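Astard 的 Guder 厨房仿真包用后感：急停那一栏，我不敢信

2021年1月更新，针对当前正式版

先说结论，省得赶时间的人往下翻：拿 Guder 做抓取算法的初筛，可以；拿它验证安全逻辑，我劝你别。宣传页上那句“碰撞与保护性停止行为与实机一致”，我用下来至少有一半不成立，而且不成立的恰恰是要命的那一半。

我买的是单机授权，1,130元，自己掏的钱，没有收 Astard 的样品，也没有进他们的试用群。同类产品之前用过 Prado，下面会拿来对比。我本职是给小型产线做机械臂集成，厨房台面这种场景跟我的生意关系不大，买它的原因很简单：家用物件形状杂，又小又滑，最容易把夹爪逼到难看的姿态，而安全停止的毛病多半就出在难看的姿态里。

安装和上手

安装本身没什么可挑的。解压，填授权码，第一次启动要编译着色器，等的时间够泡一壶茶。自带的机械臂模型可以直接用，关节限位和官方手册对得上，我逐个轴核过。界面是英文的，中文补丁翻得很潦草，“protective stop”在一个菜单里叫“保护停机”，在另一个菜单里叫“防护暂停”，日志里干脆不翻。平时无所谓，查故障的时候同一个东西三个名字，足够让人多花一个晚上。

文档里安全部分写得最薄。力阈值的默认值给了，怎么算出来的没写；停止之后的减速曲线画了一张图，坐标轴没有单位。我发邮件问过，回复说“与主流控制器保持一致”。主流控制器有好几家，停法各不相同，跟哪一家一致？再问就没有下文了。

问题出在哪里

我跑的任务很单调：夹爪从高处下来，到物体上方，张开，下探，夹住，抬起。物体摆放随机，光照随机，台面材质固定用深色大理石那一款。前后一共跑了3,354次，中间没有改过参数。日志里有332次出现了同一种情况：下探时指尖已经顶到台面，接触力越过阈值，控制器侧也收到了越限标志，但手臂没有停，继续往下走完剩余行程，然后才把停止事件写进日志。

接近一成的比例，放在抓取成功率里也许可以忍，放在保护性停止里，我认为一次都嫌多。真机上这种情况轻则指尖崩掉，重则腕部法兰变形。要是台面上正好有一只手，后果就不用我写了。
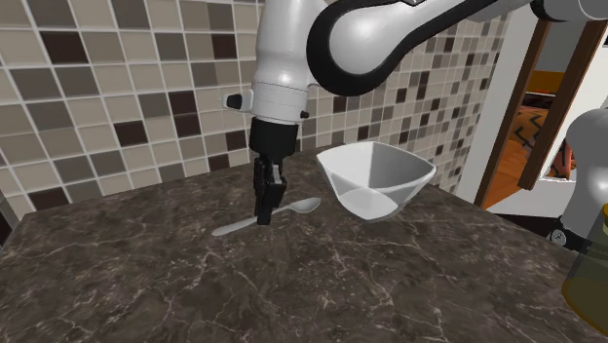
保护性停止到底按什么来触发，我花了两个星期才大致摸清。我一开始怀疑是随机光照影响了视觉定位，把光照锁死，问题照旧；又怀疑是步长太大，把物理步长减半，次数少了一些，没有根除。后来把日志按目标物体分开，才看出规律：越扁的东西越容易出事。像勺子这样平放在石面上的，指尖并拢停在勺柄上方一点点，离台面本来就没剩多少余量，目标高度稍有偏差，手指就直接奔着石头去了。旁边那只方口白碗有高度、有斜壁，手指先碰到碗沿，停得反而干脆。我的推断是，引擎把指尖对薄物体和指尖对台面的两个接触合并成了一个，力取的是平均，判断超限用的却是另一个没有及时刷新的值。没有源代码，这一条只能算推断，但照着它去构造测试，复现率很高。

顺便说一句，很多人会觉得，仿真里手指扎进桌面一点有什么关系，画面上又看不出来。关系在于下游。你用这套环境训练出来的策略，会学到“往下多压一点没有代价”。我把其中一个策略拿到真机上，限速，铺了硅胶垫，人站在围栏外面试过，它确实有往下压的习惯，真控制器当场就停了。仿真里成功的动作，真机上被停掉，这种落差一旦混进训练集，后面怎么清都不干净。

和 Prado 的对比

Prado 画面难看得多，台面就是一块灰板，物体库也小，勺子和碗都像是十年前的游戏里搬出来的。可是同样的下探任务，它每次越限都在下一个控制周期停住，日志时间和事件时间能对上。它的毛病在另一头：太敏感，夹爪张开时蹭到碗沿也会停，一天下来烦得人想把阈值调高。两种毛病让我选，我选烦人的那个。误停损失的是时间，漏停损失的东西不好估价。

Guder 的拥护者常说它的场景真实。就材质而言我同意，马赛克瓷砖墙的颜色深浅不一，石材的白色纹路也不重样，给视觉算法增加难度是够的。但是我没有看到任何材料说明这种真实延伸到了接触这一层。石头看起来很硬，和石头算起来很硬，是两回事，宣传页把它们写在同一段里，我觉得不老实。

那盏红灯

还有一处跟安全直接相关，单独拿出来讲。

自带的手臂模型在底座黑色环带的右下方做了一个小红灯。我第一次看到时挺高兴，以为总算有了一个状态指示，不用老盯着日志窗口。结果在我的机器上，待机它是红的，运动它是红的，触发停止之后还是红的。翻遍文档，没有一个字提到它。我在接口里找过对应的变量，也没有找到。大概只是一块会发光的贴图。

做成装饰可以，但请不要用红色，也请在文档里写明白。带过新人的都知道，人对着屏幕待久了，会自己给灯编出含义来。我这边的实习生就一度认为红灯等于“已安全停止”，把手伸进围栏之前会先看一眼仿真窗口。这个习惯让我当天就给他掰过来了，真正能看的只有控制柜上的状态和断电挂牌。

摆放和工作范围

随机摆放功能也有漏洞。它只检查物体之间有没有重叠，不检查物体离手臂本体有多近。像洗手液瓶这种竖着的高瓶子，经常被放到台面右侧紧挨着手臂的位置，碗却被推到靠墙的后沿，勺子在碗的左边，侧躺的小鸟摆件占着中间。手臂要去够后面的碗，下臂那一段就得从瓶子上方或者旁边绕过去，而连杆和物体之间的碰撞默认是关闭的，只开了夹爪。也就是说，瓶子被手肘穿过去，日志里什么都不会有。

这个开关藏在高级设置第三层，名字叫“完整连杆检测”，打开后帧率掉得厉害。我理解他们为什么默认关闭，跑分好看。可一个标榜安全一致性的产品，默认值应该往保守的方向放，让用户自己去关，并且关的时候弹一句提示。深褐色的小鸟放在深褐色的大理石上，对视觉是个不错的考题，这一点我给好评；但是题目出得再刁，撞上了不算撞，分数也没有意义。
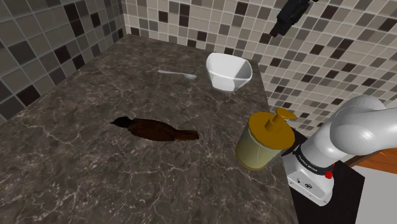 厂家怎么回应

我把332条日志打包发了过去，附了最小复现脚本。第一次回复让我升级显卡驱动。升了，没有变化。第二次回复换了一个人，态度好得多，承认“在极薄物体上存在接触合并现象”，说会在4月的版本里处理，同时建议我先把目标高度整体抬高2毫米。

抬高之后漏停确实少了，抓取也跟着变差，勺子常常只蹭到一下就滑开。等于用一个问题换另一个问题，而且根子还在那里。我追问这个版本会不会同时修连杆检测的默认值，以及停止事件的时间记录，对方说“正在评估”。干这一行的人听到这四个字，心里都有数。

Clirkthorpe 那个用户论坛上也有人贴过类似的日志，用的是另一款夹爪，物体是餐刀。帖子下面有人说是他自己参数没调好，我看了他的参数，没有什么不妥。如果你手上也有这个版本，建议先别争论，用扁的东西跑一晚上，然后拿控制器侧的越限时间去对引擎侧的停止时间，两列一减就看出来了。

如果已经买了

几条我自己在用的办法，不保证适合所有人。

停止判断从引擎里拿出来，自己写一个监视进程，直接读原始接触力，超过阈值就强制冻结场景。代码不长，难的是记得每次都把它启动起来，我最后把它写进了启动脚本。

完整连杆检测一律打开，慢就慢。

凡是出现过漏停的轨迹，整条剔除，不要只剪掉后半段，因为下压的趋势在前半段已经有了。

上真机前，不管仿真里跑得多漂亮，一律按没有验证过来处理：限速，限力，围栏，有人守着急停。别拿仿真报告去换现场的任何一道手续。有客户问过我能不能用 Guder 的报告代替风险评估里的一节，我当场回绝了。

评分

画面和材质，四星。物体库，三星半，形状选得有心思。文档，一星半。安全相关功能，一星，那一星给的是最终还肯承认问题的那位技术支持。

价格在同类里不算贵，如果 Astard 把宣传页上关于保护性停止的那句话删掉，我会把总分往上提。眼下总分两星。4月的版本出来以后，我会用同一套脚本、同一块大理石台面再跑一遍，结果补在本文下面，在那之前，我这边的安全测试都回到 Prado 上做。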